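4.3 Recording a hand demonstration

Use this procedure when the task involves thin or flexible material, such as paper strips, borders or labels. For rigid parts, use remote control (section 4.4). Drullden accepts both kinds of recording in the same task folder.

Before you start, finish the head camera setup in section 3 and check that the status light is steady.

1. Clear the work surface of anything that is not part of the task. Items beside the table can stay where they are.

2. Put on the head camera and tighten the rear strap until it no longer slides when you nod.

3. Stand or sit so that the middle of the table is in the middle of the preview. Both hands must be in view when they meet over the work.

4. In the Drullden menu, choose Record, then Hand Demo. Enter the task number. The paper border task used in this guide is task 603.

5. Hold both hands still over the table until you hear the start tone.

6. Carry out the task at your normal working pace. Keep your head pointed at the work, and move your hands in from the sides so that your forearms do not cover the material.

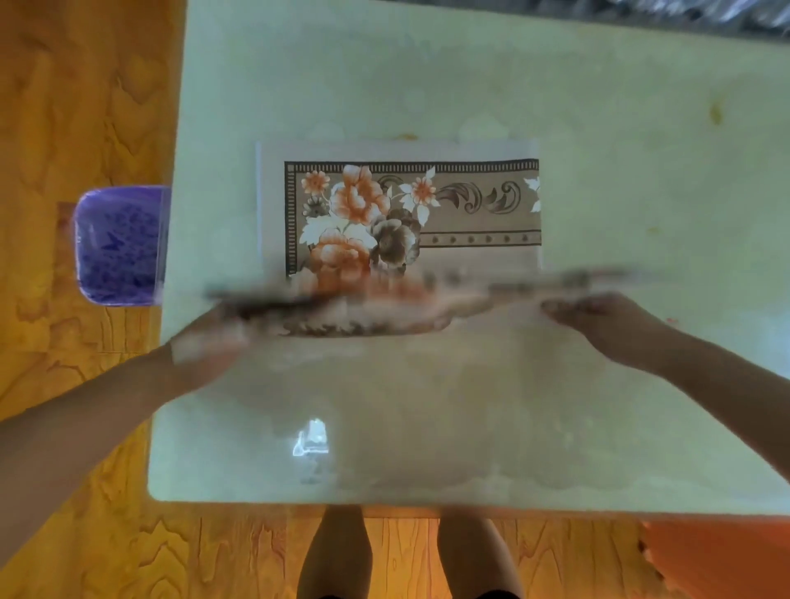
Figure 4-2. Border task, head camera view. Both hands are in view; the strip between them is blurred by fast movement.

7. When the piece is in its final position, take both hands away and hold still until you hear the stop tone.

8. Choose Keep or Discard. Discarded recordings cannot be recovered.

Note: A short blur during a fast sweep is acceptable. Blur at the moment of placing is not — slow down for the last part of the movement, then let go.

Note: Glossy tabletops reflect overhead lights. If a bright spot falls on the place where the piece will go, shift the sheet or turn off the nearest lamp. A spot on an unused part of the table can be ignored.

Caution: Do not look away from the table between the two tones. The software treats head movement as part of the task, and the arm may copy it as a pause.

Number of recordings. Tivumeck arms need at least 245 kept recordings of a task before the first training run. Take a break after every six. The camera gets warm, and tired hands give uneven placements.

If the preview shows error 963, the camera clock and the arm clock do not match. Close the session, restart both units, and begin again at step 4.

Section text: Ayana Zeleke. Procedure checked by Mohammed-Awal Lamptey, Hamholm.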